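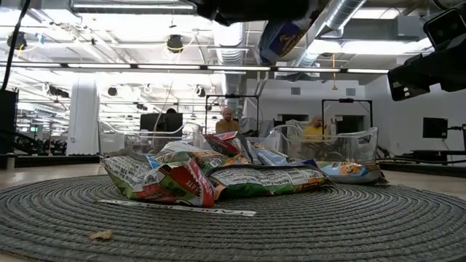
Week 4: Who works next to the arm?

Courses > Work and Automation > Handouts

Search this site Go

Look at the heap of snack bags! Crumpled, printed, leaning on each other, and every one a different grip. I love this problem.

At Prandis the packing line handles 900 bags a shift. Before the arms, people lifted them all. Now 2 of the old packers run stations and sort out bad grips. Less lifting, more watching, and a new kind of tired.

For October: read the Wustby interviews. Who decides when to stop the arm?

Filed under: Jobs & Machines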